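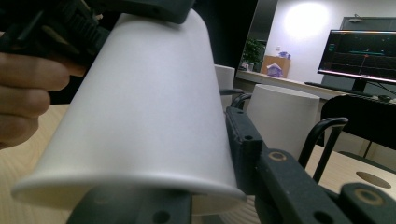
Open day at the Inskip workshop

The Inskip building opened its second-floor workshop to visitors on Wednesday, and 36 people signed in between ten in the morning and the end of the last session at four. Most were members who had read the notice in the October issue. A few came over from the offices across the road at lunchtime, and one family had seen the sign by the elevator.

The session that drew the most people was the cup table. Morfudd Howells ran it all day with Ehsan Ghorbani. Visitors were given a pair of hand-held grippers and asked to pick up a white paper cup, turn it over, and set it down next to the others. The grippers have the same kind of jaws that go on an arm, with a handle for a person to hold. A camera on the gripper records what it sees while the work is being done, and the recordings are used later to teach an arm the same job.

Paper cups are harder than they look. Squeeze too much and the wall gives. Squeeze too little and the cup turns in the jaws and comes down on its side. Morfudd told each group to watch the rim and to go in slowly for the last inch. People who did well tended to use one gripper to steady the cup and the other to do the turning. People who tried to do it fast mostly ended up starting over. Cups that got crushed went in the recycling, and there was a fresh sleeve of them under the table.

Several visitors asked why the job isn't simply programmed. Ehsan's answer was that you can program one cup in one spot, and his group did that two years ago, but the program stops being any use when somebody moves the cup. Recordings from many different hands give the system more to go on. He said the clumsy tries get kept too, with a note on each one, and that he would sooner have a hundred tries by 20 people than a hundred by himself.

The set the group is building is called Cikiner. Before Wednesday it held 452 recordings of the cup job. By the end of the day the total was 580. Nerys Bevan, who looks after the files, has gone through the new ones and says nearly all of them can be used. The ones she threw out were stopped too early, usually when a visitor put the gripper down to ask a question. Next time there will be a clearer start and stop signal, probably a tone.

In the next bay, Finn Reinholz showed the Rakon arm doing the cup job on its own. It was working from a version trained in September, so nothing recorded on Wednesday was in it. Finn ran it at the top of every hour. The morning runs went well. At one o'clock it missed the cup twice and Finn stopped it, moved the lamp, and started again, and it was fine after that. He spent a good part of the afternoon talking about light. A white cup on a pale table does not give a camera much of an edge to work with, and a change in the sun can be enough to throw it off. There is a plan to put blinds on that side of the workshop before winter.

There were also questions about safety. The arm stays behind a line on the floor and there is a stop button on each side of the bay. Children were welcome at the cup table and had to stay with an adult near the arm. The hand-held grippers have no motors, so the main risk there is a pinched finger. We had one of those and it did not need a bandage.

Eluned Samuel gave a short talk at two on where this kind of work might be used. She spoke mainly about Jellness, the small kitchen supply firm on the ground floor, which packs cups and lids by hand and has offered its packing room for a trial in the spring. The trial would cover stacking only. Eluned was careful to say that the arm is much slower than the people who do the job now and that the trial is meant to find out what goes wrong outside the workshop. The owners of Jellness will decide after that if they want to go any further. There was a long question period, and the talk ran over by 15 minutes.

Comments left in the book were mostly good. Two people wanted more chairs. One wanted a printed sheet explaining the difference between the hand-held grippers and the arm, and Nerys is writing one. A couple of visitors said the wait for the cup table was too long around lunch, and we agree. We had 4 grippers ready to use, enough for two people at a time, and the plan is to have twice that for the next open day. Someone also asked for a harder object. Ehsan is thinking about paper plates, which slide on each other and are hard to get hold of one at a time.

The next open day will be in the spring, after the blinds are in. Members who want to record more cups before then can come up during normal workshop hours, any afternoon, and ask for Morfudd. It takes a few minutes to learn and a session usually lasts half an hour. Please take off rings and bracelets first and leave bags in the lockers by the door.

A gray umbrella and a child's blue mitten were left behind and are at the front desk.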